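Count the Tasks, Then the Jobs

By Thabiso Botha

Print this page | E-mail this article
23 comments | 34 shares

Most forecasts about automation and employment start from the wrong unit. They take an occupation, give it a score for how easily a machine could do it, multiply by the number of people employed in it and report the product as jobs at risk. The arithmetic is sound. The unit is poor. An employer does not buy a machine that replaces an occupation. An employer buys a machine that does a certain operation at a certain rate, and then has to decide what to do with the remaining hours of the people who used to do it.

I spent a good part of last winter going through shift records from Brindaretti, a packaging firm with a single site and a works manager, Iqra Gondal, who is patient with outsiders. The firm had logged 2648 hours of line work by task. The job title on nearly all of those hours was the same: packing operative. The work under the title was of seven kinds. Picking and placing was the largest. The others were carton erection, label checks, clearing jams, moving pallets, cleaning down and a category the firm calls 'waiting', which covers time spent standing beside a stopped line.

A forecast that scores 'packing operative' as a single item will give a high figure. Score the seven tasks one by one and the result is less dramatic and more useful. Picking and placing can be automated at a price the firm could meet. Clearing jams cannot, at any price it has been quoted. Waiting is the odd case. It would probably grow, as an automated cell that stops still needs a person near it. 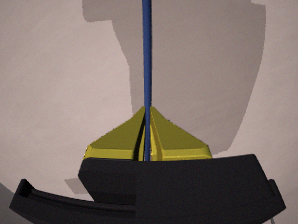
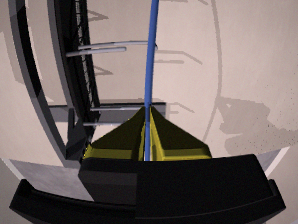
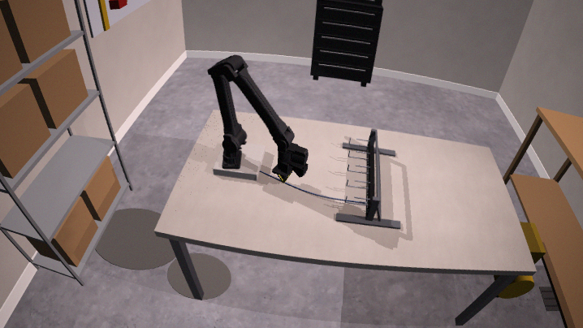 The usual reply is that task-level data is expensive to collect, and that national statistics are only published by occupation. Both points are correct. Neither is a reason to treat the occupation figure as if it measured something it does not. If the only ruler to hand is marked in metres, one should not report the answer in millimetres.

A second weakness concerns timing. A forecast normally states that a share of work could be automated by a given year. 'Could' here means technically possible, and the date is taken by most readers as the date of job losses. Between the two lies the replacement cycle of the existing plant. Gaurav Sandhu, who writes investment cases for the conveyor maker Lavoie, told me that a line with years of depreciation left on it will rarely be pulled out for a saving in labour alone. It is replaced when it wears out, when the product changes or when the lease on the building ends. Capital budgets set the pace, and they are dull documents that few forecasters read.

The third weakness is that labour turnover is left out. In low-paid line work a large part of the staff leaves each year of its own accord. A firm that automates one task slowly may never dismiss anyone. It simply recruits fewer people. This is often offered as reassurance, and I do not find it reassuring. The person who would have been hired in February and was not does not appear in any redundancy figure, has no right to consultation and cannot be offered retraining by an employer who never employed them. The loss is real and falls on people who cannot be listed by name.

Laiba Farooqui has argued, in reply to an earlier column of mine, that this makes task counting a distraction, and that income support should be designed on the assumption of large losses whatever the method says. I have some sympathy. Support that is ready too early costs money, and support that is ready too late costs more. But the design depends on the pattern. If losses come as closures, the need is local and sudden – redundancy pay, mortgage relief, a training centre in the right town. If they come as missing vacancies, the need is spread thinly among school leavers and people returning to work, and a redundancy scheme will not reach a single one of them.

I would therefore ask for two modest changes. Firms above a set size that claim tax relief on automation equipment should file a short statement of hours by task, before installation and a year after. The Brindaretti records show that this can be done with a spreadsheet and a shift supervisor. And vacancy counts should be published next to redundancy counts, by district, in the same table.

Objections on commercial secrecy can be met by publishing totals only. Objections on cost I take less seriously. Any firm able to write an investment case already knows how many hours it expects to save, as that number is on the first page.

Print this page | E-mail this article
23 comments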